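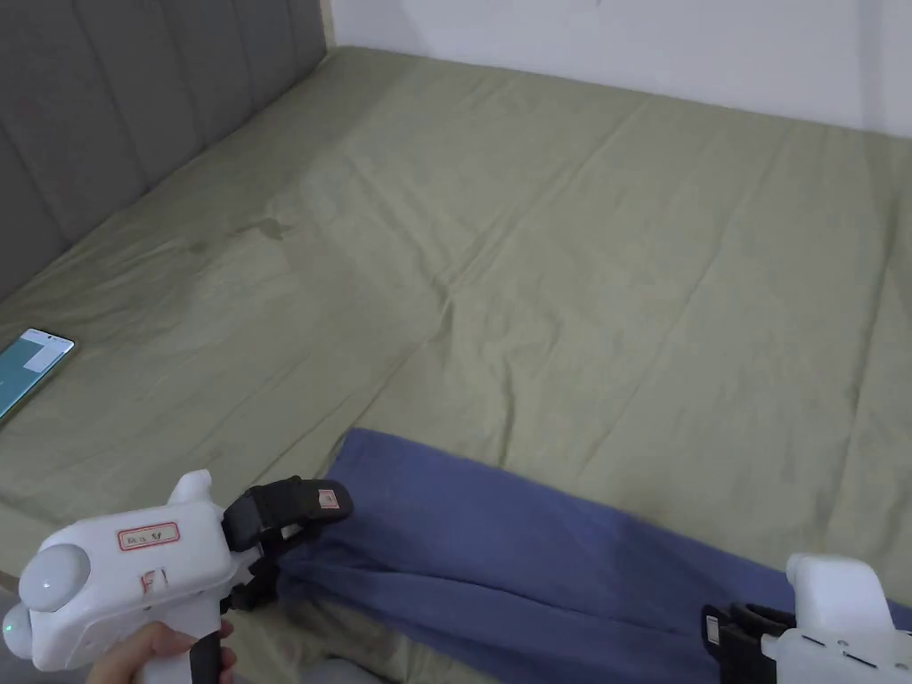

Section 6. Running the bed station on open day

I wrote this section after our October open day at Lustitz, when I ran the bed station for a whole afternoon and learned plenty the hard way. If you're on the bed next time, read it the night before – it's short, I promise!

What visitors want is a turn with the grippers. They've watched the arms upstairs fold things and now they'd like to know how a person teaches that, so the less talking you do up front, the better.

Before the doors open

1. Put the fitted sheet on and pull it fairly flat. A few creases are fine. I spent ages smoothing mine the first time and the first family through undid it in a minute.

2. Switch on both hand-held grippers and squeeze each handle a few times with nothing in the fingers. They should close evenly and open again without sticking.

3. Lay out one cloth. Keep the spares under the table by the door (Zulmira Fonseca has the key to the cupboard if you run out).

4. Start a new session in Kalura and name it with your initials and the station number. Mine was called "test test 2" all day and Nuno Peixoto still brings it up.

Note: Kalura stops a session at 50 takes. Start another one before you get there, or the visitor in the middle of a fold loses theirs.

Showing the fold

5. Stand at the side of the bed with a gripper in each hand. Elbows loose, wrists low.

6. Close the left gripper on a corner of the cloth. Take a small bunch of fabric between the fingers, then lift it just a little way off the sheet.

7. Bring the right gripper in over the cloth from the other side, fingers open, and wait there a second. People like to see the two hands facing each other before anything moves.

8. Pinch with the right, carry the edge across, set it down and open both grippers. Slowly! If you rush, the kids rush too.

9. Hand the grippers over, handles first.

Caution: Keep fingers clear of the gripper tips while somebody else is holding the handle. The pinch isn't strong but it does surprise people.

Caution: Don't let anyone peel at the stickers and tags. Martim Gouveia uses them to match each gripper to its settings, and he had to redo one set after the last event.

If something goes wrong

The cloth slips out: take a bigger bunch, closer to the corner.

The sheet comes up with the cloth: you're pressing down too hard. Lift the gripper a touch and try again.

Kalura says "no pair": turn both grippers off, count to six, then turn the left one on first.

Packing up

10. End the session and wait for the upload bar to finish. Ours took around 49 minutes, so bring a snack.

11. Wipe the gripper fingers with a dry cloth and put both back in the Rind case, left one on top.

12. Strip the bed and leave the sheet with Ermelinda Baptista at the front desk.

Last changed 12/13/20. Section 7 covers the kitchen station.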